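Ivov Releases Brimau 2 Planning Software for Small-Part Handling

March

Ivov today released Brimau 2, a motion planning package for robot arms that pick and place small metal parts. It runs on the controller the customer already has and replans a grasp in 72 milliseconds when a part has moved.

Gears are a hard case for planners. They can stand on edge or lie flat, and the gripper has to come in at a different angle each time. Brimau 2 scores each approach against the arm's joint limits before it moves.

"We wanted the operator to set the target and leave the wrist angles to the planner," said Ho-yin Ko, head of software at Ivov.
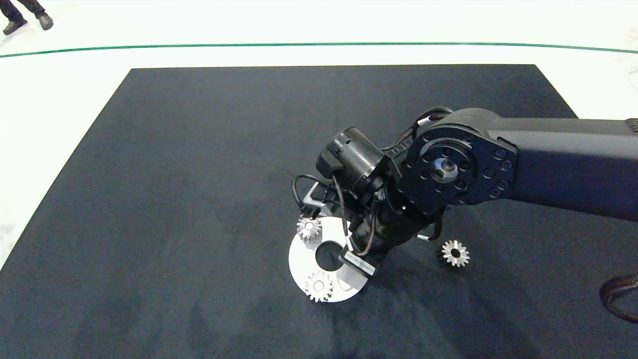 Availability

Brimau 2 is available now to current license holders at no charge. New licenses are sold through Huang and Wosus and include 5 seats. Support for arms with 2 grippers will follow in a later update.

Press contact: Ivov Media Office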